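Kitchen robot arms: what to check before you let one near your crockery

Tips for the sceptical household, by Mercy Shirima
Sunday, September 17, 2023

I have been asked more than once whether a pair of tabletop arms can be trusted with the clearing up. My short answer is that they can be trusted with a plastic beaker. My longer answer follows, and it starts with a side plate in pieces on the floor.

The arms in my kitchen are a Merska pair, run by the Trarkusent program, and they had been moving dishes to and from the rack for weeks without trouble. Then one evening the gripper picked up a plate, carried it halfway to the table, stopped, and let go. There was no warning noise. The little light stayed green the whole time, and the log on the laptop said the job was complete. I have stopped paying any attention to the light.

The help page blamed the plate. I blame three things, and all of them can be dealt with at home.

Grease on the fingers

Two smooth fingers and a smear of butter will not hold a glazed plate, whatever the leaflet says about grip strength. Switch the arm off at the wall, not at the program, and wipe the pads with a cloth wrung out in warm water and a drop of washing-up liquid. Dry them properly. I do this every evening and again if anything oily has been handled. Don't use kitchen spray. It leaves a film, and the film is as bad as the butter.

A slack cable

The cable on mine had been catching when the arm swung over. A snagged cable tugs at the joint, the arm decides it has hit something, and in my model the response to hitting something is to open the gripper. Whoever thought of that has never owned china. Before you start, move the arm through its reach by hand with the power off and watch where the cable goes. If it drags across a tray or hooks a rack prong, move the tray or the rack. Do not tape the cable down tight, as I did at first, or you will swap one fault for another.

Crumbs

I laughed at this one when I read it. But crumbs get under the base, the base rocks, and a tiny rock at the bottom is a good deal more by the time it reaches the fingers. Lift the base and wipe underneath. Cereal is the worst, being flat and hard, and toast is not far behind. A rubber mat helps if it is the thin sort. The thick spongy ones make matters worse.

How to test after a fault

The Cultlow forum will tell you to run the thing 200 times and look at the average. I haven't the patience, and an average is no comfort when it is your gravy boat. I do this:

Take everything breakable off the table. Put a folded tea towel under the path of the arm.

Run the rack job with a plastic bowl until you are bored, and stay in the room.

Add one real dish, the ugliest you own. Keep a hand on the stop switch and your face well back.

If it drops or hesitates once, stop for the day. Wipe the pads, check the cable, begin again with plastic.

Where two arms share a table, test them one at a time. Mine once reached for the same cup, and the cup lost.

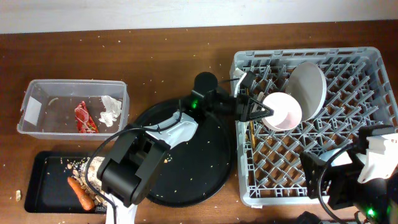

Gripper at the rim of a white bowl in the rack. Note the crumbs still to be wiped up, and the cable looping over to the left.

A few smaller points

Tilted bowls are harder than upright plates. The fingers get one side of the rim and the weight swings. I put my good bowls away by hand and expect I always shall.

Keep knives, peelers and graters out of the rack altogether while the arms are on. A dropped plate is a nuisance. A dropped knife is something else.

Don't reach in to rescue a dish. I know it is hard to stand there and watch, but the arm can start up again while your hand is in the way. Stop switch first, then rescue.

Gál make a set of ribbed finger covers that are meant to cure slipping. I have had mine on since the plate broke. They do grip better on dry china, and they hold on to food a good deal better too, so there is more to scrub. I'll report back in November, if I have any side plates left.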